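Die Küche ist kein Montageband

Wer in diesem Jahr eine Fachmesse für Automatisierung besucht hat, kennt die Vorführung: Ein zweiarmiges System faltet ein Handtuch, räumt drei Tassen ins Regal und wischt eine Tischplatte ab. Das Publikum filmt mit. Daraus wird häufig abgeleitet, die Maschine beherrsche nun Hausarbeit. Diese Ableitung halte ich für verfrüht.

Eine Vorführung belegt, dass eine Aufgabe unter gegebenen Bedingungen lösbar ist. Über die Streuung der Bedingungen sagt sie wenig. In der Werkhalle von Geneton läuft seit Jahren eine Zelle, die Gehäuse entnimmt, prüft und ablegt. Sie arbeitet zuverlässig, weil Zuführung, Beleuchtung und Teilelage festgelegt sind. Im Haushalt ist keine dieser Größen festgelegt. Der Korb steht heute links, morgen fehlt er, und der Deckel der Dose klemmt.

Der Engpass liegt nach meiner Einschätzung weniger in der Mechanik als in den Daten. Greifer mit ausreichender Kraft und Auflösung sind verfügbar. Was fehlt, sind Aufzeichnungen darüber, wie Menschen mit ungeordneten Umgebungen umgehen. Ein gangbarer Weg sind handgeführte Greifer: Der Mensch führt die Bewegung aus, und kodierte Marken am Werkzeug erlauben es, dessen Lage zu bestimmen. Ein Roboterarm ist für die Aufnahme nicht erforderlich.
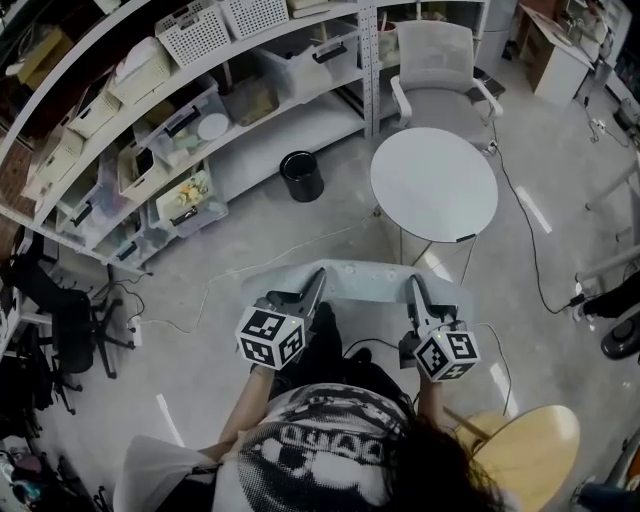 Kann eine Maschine heute eine fremde Wohnung selbständig aufräumen?

Einzelne Handgriffe gelingen, der gesamte Ablauf ohne Aufsicht bislang nicht.

Maßgeblich ist die Verkettung. Aufräumen besteht selbst in einem kleinen Zimmer leicht aus 52 Teilschritten, und jeder davon kann den nächsten verderben. Gelingt jeder Einzelschritt in 99 von 100 Fällen, bleibt bei unabhängigen Fehlern für die ganze Kette eine Quote von knapp 60 Prozent. Für ein Labor ist das ein respektables Ergebnis. Als Haushaltsgerät wäre es unverkäuflich – niemand akzeptiert eine Spülmaschine, die in zwei von fünf Läufen stehen bleibt.

Hinzu kommt die Fehlerbehandlung. Ein Mensch bemerkt, dass ein Kabel unter der Kiste klemmt, und hebt sie wieder an. Das System von Clirbridge, das ich im August im Testbetrieb gesehen habe, zog weiter, bis die Kraftbegrenzung ansprach. Danach wartete es 20 Minuten auf eine Freigabe. Sicherheitstechnisch war das korrekt, als Arbeitsleistung wertlos.

In der Werkstatt fällt die Bilanz günstiger aus. Quartey setzt in Ninden einen mobilen Manipulator für das Umfüllen von Kleinteilen ein, begrenzt auf drei Behältertypen. Solche Eingrenzungen gelten in der Fachdiskussion gern als Notbehelf. Ich halte sie für den derzeit vernünftigen Zuschnitt: ein enger Aufgabenbereich, eine messbare Quote, eine definierte Übergabe an den Menschen.

Hersteller sollten deshalb zu jedem Video die Zahl der Versuche, die Zahl der Eingriffe und die Abweichungen vom Trainingsraum nennen. Solange diese Angaben fehlen, lässt sich aus einem gefalteten Handtuch nur auf ein gefaltetes Handtuch schließen.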